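From: Iñaki Robles
To: varolness-users
Date: 22nd July
Subject: Re: [varolness-users] Water hardness and spotting on flatware

Replying below the quote and trimming the rest. I moved the softener discussion to its own thread, so please keep resin questions over there.

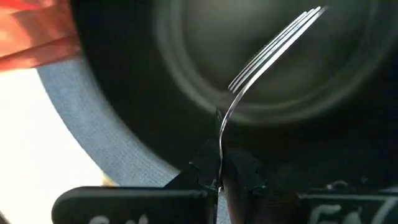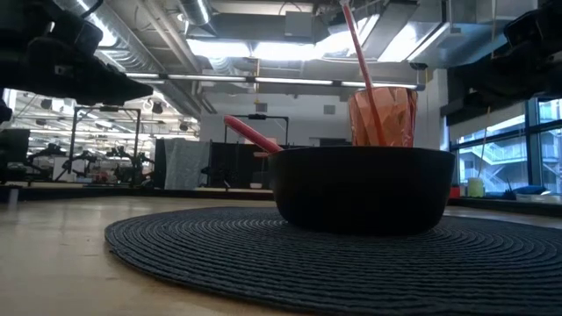 Minttu Savolainen wrote:
> We replaced the test strips and got a reading of 21 grains per gallon
> at the kitchen tap. The machine is a Wuritz undercounter, plumbed to
> the hot line. Salt is topped up and the hardness dial is at 5. We
> still get white spots on forks and a haze on glasses after every
> cycle. Vinegar removes the spots but not all of the haze. Do I turn
> the dial up first or change the detergent? I would like to avoid
> doing both at once.

Dial first. On the Wuritz the scale runs from 0 to 7, and 5 is too low for 21 grains. Set it to 7, run one empty cycle to flush the old water out of the softener chamber, and then judge the result over several normal loads. The change does not show up on the first load because the resin has to regenerate at the new setting, and on this machine that happens at the end of a cycle.

Before you do that, check the salt cap. A cap that is cross-threaded leaks brine into the tub, and brine leaves white spots that look the same as scale until you taste one. Salt spots wipe off with plain water. Scale needs acid. You say vinegar works, which points to scale, but you don't say whether you tried water first.

The haze is a separate question. If part of it stays after vinegar, that part is not calcium carbonate. It is either a detergent film or etching. Film comes off with hot water and a little dish soap. Etching does not come off at all, and it gets worse if the water is too soft for the dose, so cut the detergent once the softener is working properly. I use the half line in the cup.

One more point on the supply. Being plumbed to the hot line means the softener sees whatever your heater has been collecting. Draw the test sample from the hot side as well as the cold. At my old place in Drosinholm the two were different enough that I had set the dial from the wrong one for most of a year. Flush the heater if the hot sample has grit in it – mine did, in May, and the inlet screen on the machine was half blocked with the same stuff.

Rinse aid: leave it where it is for now. It hides spotting well enough that you won't be able to tell what the dial did.

The Salminen drop kit is easier to read than strips at this level. Strips bunch up at the high end, and the last two colors are hard to tell apart under kitchen lights. With drops, use 100 ml of sample if your kit has the large vial, and swirl between drops.

Please post the hot side reading when you have it, along with the softener setting you ended up on.

Iñaki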